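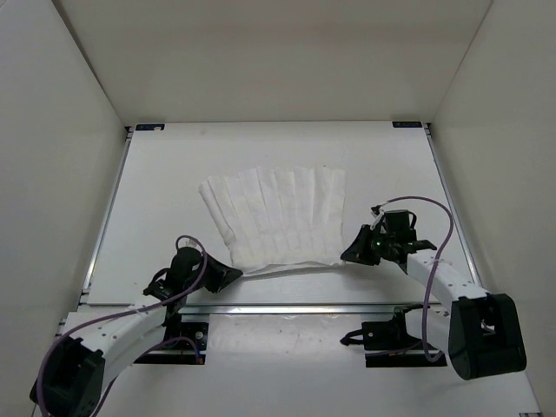 Vol. 22, No. 3

The Free Ride We Keep Paying For
By Ebony Partington

Every April the Comulwood transit office finds a new way to tell riders it is sorry. This year it is the Zusum pass, a phone app that caps what you pay in a month and, we are told, will bring people back to the bus.

I have my doubts. I ride the 92 from Rustwood to the Karagiannis Street terminal, and I have never heard anyone at the stop complain that the fare was too hard to figure out. They complain that the bus did not come. The schedule says every 20 minutes. On paper that is decent service for a city our size. On a wet morning it means you wait, two buses show up together, and the second one drives past because the first one stopped.

A fare cap does nothing for that. It does nothing for the woman who cleans offices downtown and has to leave at 5 a.m., before the first run. She takes a ride from her cousin, and she will go on taking it, however nice the app looks.

Supporters say the cap helps people who can't afford a monthly pass up front. Fair enough, and I would keep that part. But you need a phone with a data plan and a bank card to use it. Riders who pay in coins get no cap at all. When I asked at the counter whether a plain plastic card was coming, the clerk said it was "in a later phase." The bus shelters at Rustwood were in a later phase too, and people there still stand in the rain.

Then there is the money. The office has not said what the app costs to run each year, or what it would cost to put one more driver on the 92. I would like to see those two numbers side by side before the council votes to renew anything. If the app is the cheaper of the two, show us by how much. If it isn't, somebody should have to explain the choice in a public meeting, held at an hour when the buses are still running.

I will probably sign up for the pass. I have the phone and the bank card, and it may save me a few dollars. I would still trade it for an evening bus after 9.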